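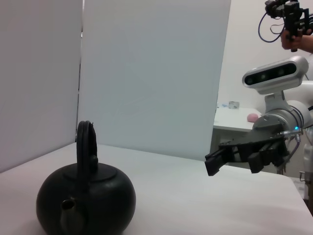

Black cast-iron teapot with arched handle, on a white tabletop.

How to Care for a Cast-Iron Teapot
By Colette Moulin
Oct 19, 2024

A cast-iron teapot needs very little work, but it does need it every time you make tea. These steps are for pots with an enamel lining. If yours is bare iron inside, follow the maker's leaflet.

Before the first use
Rinse the pot with hot water and wipe the outside with a soft cloth. Do not use dish soap or a scouring pad. Wash the strainer separately.

Making tea
1. Boil the water in a kettle. The teapot itself never goes on the burner.
2. Pour in a little hot water, swirl it, and empty it out.
3. Add the leaves to the strainer and fill the pot to just below it. Green tea does best at 70 degrees Celsius. Black tea can take water right off the boil.
4. Put the lid on, let it steep, then take the strainer out.

Use a folded towel on the handle, which gets hot on many pots.

Setting the table
Put the pot down first, on a trivet if your tabletop marks easily, with the spout turned away from the person pouring. Bowls come next.

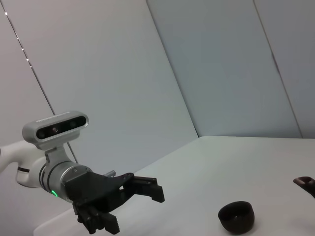

Small dark bowls hide the color of the tea, so pour a little into a white cup if you want to judge the strength. Leave enough space between them that you can lift one without knocking the next.

Cleaning up
Empty the pot as soon as you are done. Tea left overnight is the usual cause of rust at the rim. Rinse with warm water, turn it over for a minute, then dry it inside and out. Store it with the lid off.

If a rust spot does show up, boil used green tea leaves in a saucepan, pour the liquid into the pot, and leave it for 14 minutes. Rinse and dry. Repeat if the water still comes out reddish.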